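In praise of the late night bus

I have been riding the 301 for nine years now and I still get a little lift when it comes round the corner by the closed-down bakery, all lit up like an aquarium. It runs from Cilden to Wistance by way of every village that ever asked for a stop, it takes an hour and ten minutes, and the last one leaves at twenty to midnight. I think it may be the best thing the county does.

I know how that sounds. People don't write love letters to rural bus routes. They write to complain about them, and fair enough, I've stood in the sleet outside the Lorente garden centre in February and said things about the timetable that I wouldn't want repeated. But go and sit upstairs at the front some night in October, when the heater under the seat is blowing on your ankles and the hedges are scraping along the glass, and tell me you aren't enjoying yourself!

A car takes you past places. The 301 drags you into them. It goes down the hill into Praro, round the green, stops outside the pub and goes back up the same hill again, and for years I thought this was madness. Then I started to look forward to it. I know which house puts its Christmas lights up first. I know there's a man who irons with the curtains open. I've watched an extension go up from footings to roof, one glance at a time, and when the scaffolding finally came down I was as pleased as if I'd paid for it. 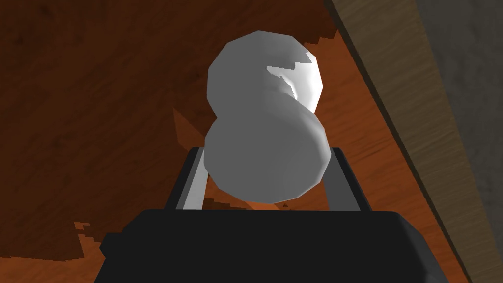 Computer render: a white two-lobed shape held between black gripper fingers.

And the company! The half past five is commuters and headphones, I grant you, but the late one is a different animal. Kitchen staff with their shoes off. Students from the college who have missed the train. Two women who go to the same choir and argue, every single week, about whether the altos were flat. There's usually a bag of chips on board somewhere and the whole lower deck smells of vinegar by Praro. I have been handed a kitten to hold while its owner looked for her pass. I have been taught the rules of cribbage between the reservoir and the Wistance turn, and forgotten them by the next morning, and been taught them again.

The county wants to cut it, of course. The consultation paper says the last two services carried 2571 passengers between them last year, and that this is too few. I read that number several times. To me it looks enormous - all those people getting home, in a part of the world where a taxi from Cilden costs more than the evening did. Almost 3000 people live in Praro alone and there isn't a cash machine, a dentist or a cinema between them. If the bus stops at eight then so does everything you might have gone out for. You can't work a late shift. You can't see the end of the film. If you're seventeen you can't do anything at all, and I remember being seventeen in a village very well.

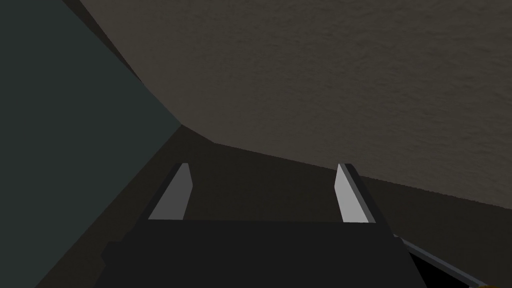 Peter, replying when I posted a shorter version of this on the village page, was having none of it. I've driven behind that bus at eleven at night and counted the heads, he wrote, and some nights it's the driver and one other. We could send that one other home in a cab and have money left for the potholes.

It's a decent argument and I've chewed on it. Some nights I have been the one other. But a cab has to be booked, and to book it you have to know when you'll want to leave, and half the pleasure of an evening is not knowing. The bus is simply there. You can stay for one more because of it, or slip away early from something dreadful. My mother went back to evening classes at sixty-eight on the strength of that bus (bookbinding, then Italian, then bookbinding again when the Italian got to the subjunctive) and she would never have rung for a taxi twice a week. She'd have called it showing off. 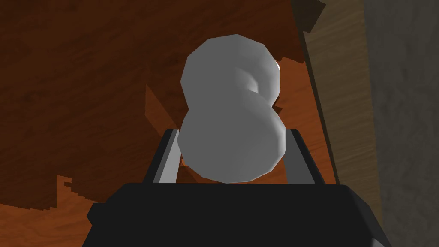 She isn't unusual, either. Ask on the top deck and you'll hear it over and over: a job taken, a friendship kept up, a father visited in hospital after work. None of that shows in a head count taken from the car behind.

So please fill in the form. It's long, and question four seems to have been asked twice, but the library at Cilden has paper copies and they'll post it for you. Better still, catch the twenty to midnight while it's running. Sit upstairs, and get the left-hand side if you can, for the view over the reservoir.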